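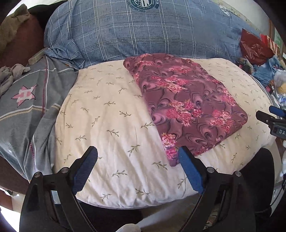

Hand-held gripper at a folded floral cloth on a cream pillow.

Call for participants: household handling working group

Herklow is looking for 12 people to help write a good practice guide for gripper work in lived-in homes. The draft covers soft goods first - bedding, towels, clothing - and moves on to kitchens in March.

What you would do
Read the draft rules, try them at home with a hand-held gripper, and tell us where they are unclear or can't be followed. You would also join 2 online meetings a month, starting at 7 pm. Expect nearly 100 short tasks over the term.

Rules we want tested
Check finger pads before each session.
Open the jaws fully before approaching fabric.
Keep your free hand away from the linkage.
Put away mail, medicine labels and family photos before you start.
Stop if a child or pet comes into the room.

Who can apply
Adults who can lift a full laundry basket and write a clear paragraph. No engineering background needed. Stullari staff and their families are not eligible, as Stullari supplies the grippers.

Pay
Paid by the hour, meetings included. Return shipping is covered.

To apply, send a one-page letter to Colleen Boychuk at the Flolmont office. Questions on the draft itself go to Noémie McKinnon.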